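How to wash and dry a feather pillow at home

Feather and down pillows can be washed in an ordinary machine. The washing is the easy part. Most pillows that end up smelling or going lumpy were put back on the bed before the middle was dry, so leave yourself a whole day and start early.

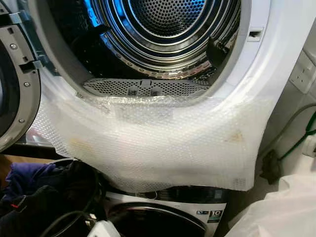 Check the care label first. If it says dry clean only, stop there. If the label has gone, squeeze the pillow along every seam and look for quills poking through. A weak seam will open in the wash, and feathers in the pump are a nuisance to get out. Mend small gaps with a close backstitch and strong thread.

What you need

Two pillows of the same size
A mild liquid detergent (powder tends to stay in the filling)
Three clean tennis balls, or wool dryer balls
Two large dry towels

Washing

Put both pillows in together so that the drum stays balanced. One pillow by itself tends to bang about on the spin. Use half your normal dose of detergent and no fabric softener, which coats the feathers and makes them clump.

Choose a gentle cycle at 40 degrees, or 30 if the label says so. When it finishes, run a second rinse, then a spin at a medium speed. The pillows will come out flat, grey-looking and rather smelly. Wet feathers always smell a bit like a farmyard and it goes off as they dry.

Drying

Roll each pillow in a towel and press down hard with your forearms. Don't wring it.

Clean the lint filter, then put the pillows in the dryer on low heat with the tennis balls. High heat makes the quills brittle. Stop every half hour, take the pillows out, shake them and pull apart any lumps with your fingers through the cover. Clear the filter again each time you do this.

My last pair, two old Dritley pillows weighing 93 grams more between them than they did when dry, felt finished on the outside after 97 minutes. They were still cool in the centre and needed the better part of another two hours. Kitchen scales are a good check if you weigh the pillows before washing and write it down.

No dryer? Lay them flat on an airer in a warm room, turn them every few hours and allow two to three days. January is a poor month for it.

Afterwards

Leave the pillows out overnight before putting the cases back on. Use a zipped cotton protector underneath and wash that monthly. The pillows themselves only need doing twice a year.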